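Twisted rolls and the bread basket – your questions

We get a lot of mail about serving bread, and we love it! These are the questions that come up most at Levberg, with the answers we give at our own table.

Which basket do you use for the rolls?
A dark woven one, rectangular, with a thick rim. We tried paler ones and kept coming back to this. Golden bread looks wonderful against it.

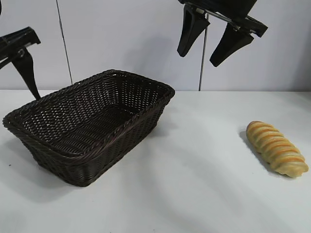
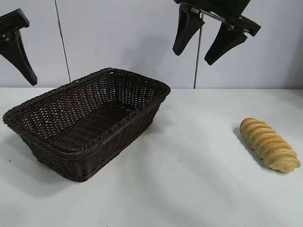
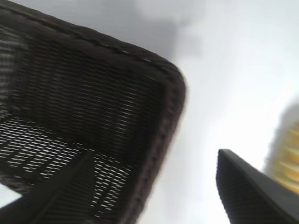 The dark woven basket. First two: with one twisted roll. Last: the weave and rim close up.

Do I need a liner?
For plain rolls, no. For anything with seeds, sugar or a sticky glaze, yes – a cotton napkin is perfect, and it goes straight in the wash afterward. Crumbs love a woven basket, so tip it upside down over the sink and give it a good tap.

Can I put hot bread in it?
Let the rolls cool on a rack for 22 minutes first. They hold their shape better and the bottoms stay crisp.

How do I get those stripes on a twisted roll?
Roll the dough into a long rope, coil it around itself, and brush only the tops of the ridges with egg wash. The grooves stay pale and the ridges color up beautifully. Our Sadudari dough uses 300 grams of flour and makes five good-sized rolls.

My twists come undone in the oven. Help!
Pinch the ends hard and tuck them underneath. If the dough keeps springing back while you shape it, cover it and go have a coffee, then try again.

How do I clean the basket?
Soft dry brush first, then a damp cloth along the rim, where flour likes to hide. Air dry before you stack anything on it.

How long do the rolls keep?
Up to 5 days in a tin, though ours have never lasted that long. Day-old ones make fantastic French toast.

Will there be a fall recipe?
Yes! Pumpkin twists go up in October.

Page updated 14/07/2022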